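## Fault note: grip force drift on the sorting cell

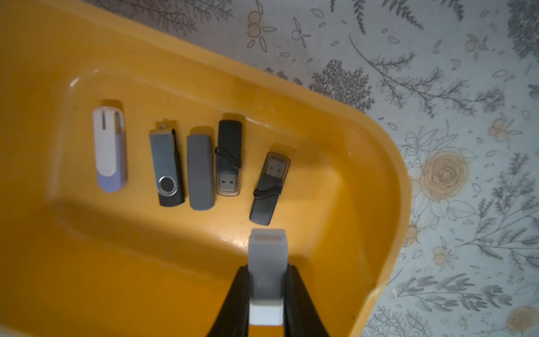 The intermittent drop fault on the small-parts cell at Feltley has been traced to the left finger's force sensor, and the cell is back in use at reduced speed. It first showed in August as parts slipping out of the gripper during the lift, at no fixed point in the cycle. The job is a simple one: pick a USB drive, carry it over the yellow tray, set it down beside the others. The drives are a mixed lot, and that is where the fault hid for so long. A plain capped drive gives the fingers two flat sides. A swivel type with a metal cover does not, and the ones with a lanyard strap looped across the middle can put cord under a fingertip. Early drops were logged as bad grasps on awkward shapes, and the grasp planner was adjusted twice with no effect.

Wyn Eynon then ran 800 picks using one capped drive only. It was dropped 20 times. With shape removed as a variable, the planner was cleared and attention moved to the hand.

The sensor zero was found to be creeping upwards as the hand warmed. The controller therefore read more force than was being applied, and stopped closing early. From a cold start the error was too small to matter. After 80 minutes of continuous running it was large enough for a smooth plastic case to slide. The daily check is done cold, so it passed every time.

Kirsten Beaudoin stripped the finger and found the sensor cable clamped hard against the motor housing. The clamp had been moved when the fingers were last changed, and the change sheet did not mention it. The cable has been rerouted along its original path and the sensor replaced.

There is a safety point as well. The same reading is used to limit closing force when someone is working within reach. The drift found was in the direction that weakens the grip. Drift the other way would have let the hand close harder than its limit, with no alarm. Until the second check described below is fitted, hands stay out of the tray while the cell is powered, including in slow mode. Use the isolator before clearing a dropped part.

Changes made or in progress:

- Sensor zero is now taken with the fingers open every 20 cycles.
- The cell stops if two successive zeros differ by more than the set limit.
- Motor current will be compared with sensor force as a second check. Cyril Inskip is writing this.
- The finger change sheet now includes cable route and clamp position.

Since the repair the cell has completed 1,641 picks on the mixed set without a drop, all at reduced speed. Full speed will be restored once the current check has been tested warm. Anyone running the same hand on another cell should repeat the zero check at the end of a shift and send the readings to Nathalie Cormier.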